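Pondcombe Engineering Short Courses
By Elen Bermúdez
October

Handout 4: Picking up flat things

We use cookies to remember your preferences. By continuing to browse you accept our cookie policy.

By now your team has a gripper that can close on a foam block, and you are probably feeling pretty good about it. Enjoy the feeling until Tuesday. This unit is about books, booklets and brochures, which have been humbling robots for as long as robots have had fingers.

A block gives you sides to grab. A brochure lying on a table gives you almost nothing: a broad face you can't pinch and an edge that is barely there. Push down too hard and the fingers press into the table. Come in too high and they close on air, with great confidence.

What you should have done before the session

Read the notes on the wrist camera from Handout 3. Check that your copy of Rarura (our course software, named before anyone thought about how it would sound shouted across a lab) starts without errors. Bring your calibration file. "It's on my other laptop" has been heard before.

The task

Each team gets 20 attempts. An attempt starts with the arm in its home pose and ends when the item is released, dropped, or so thoroughly wedged that a human has to step in. Log every attempt, including the embarrassing ones. A log with no failures in it will be read very closely.

Choose one of these approaches and stick with it for the whole run:

Edge slide - press lightly on the cover, drag the item until part of it hangs over the side of the table, then pinch the overhang.

Scoop - bring one finger in low against the page edges and work it underneath. Thick paperbacks put up with this. Thin brochures tend to curl and leave.

Spine pinch - only for items narrow enough to fit between open fingers. Measure first.

Reading the wrist view

The camera sits close to the gripper, so your own fingers take up a good piece of the picture. Mask them out before you run any edge detection, or your code will find a beautiful strong edge and spend the afternoon trying to pick up itself. The white lines on the tablecloth are another trap. They are straight, they have good contrast, and a careless line detector likes them better than the book.
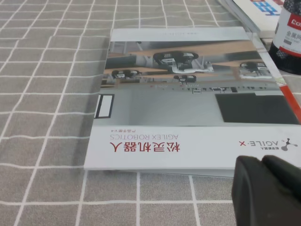
The AgileX brochure and the ROS paperback share a gray gridded cloth.

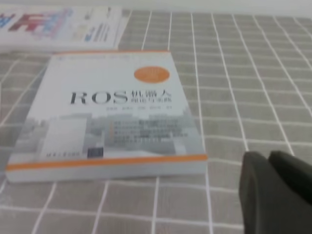

Why do we set a force limit when the position of the table is already known?

The known height is only as good as your calibration, and a small error there turns a light touch into a hard shove. The force limit stops the arm when contact comes sooner than the model expected. Set it low at first and raise it only if the fingers slip.

Covers and orientation

Your detector should not care which way up a cover is. If it only works with the title facing the camera, you have built a reader with strong opinions. Use the outline of the item for the grasp, and keep the text for identification, if you use it at all. Blurred frames are also part of life. Wait for the arm to settle, take a fresh frame, and don't try to rescue the bad one with sharpening filters.

Watch for items that overlap or have something under them. Two stacked covers can look like one large book with an odd corner. Write down what your code decided and whether you agreed with it.

Marking

The unit is worth 100 points. The log counts for 40 of them, more than most teams expect and more than most teams prepare for. The rest is split between your code and a write-up of 2 pages, figures included. Shrinking the font to fit a third page's worth of text is a kind of optimization we don't reward.

Keep your speed limit on, keep your hair and sleeves clear, and know where the stop button is before you need it. Raw logs go in your team folder along with the code that made them.

Last updated: October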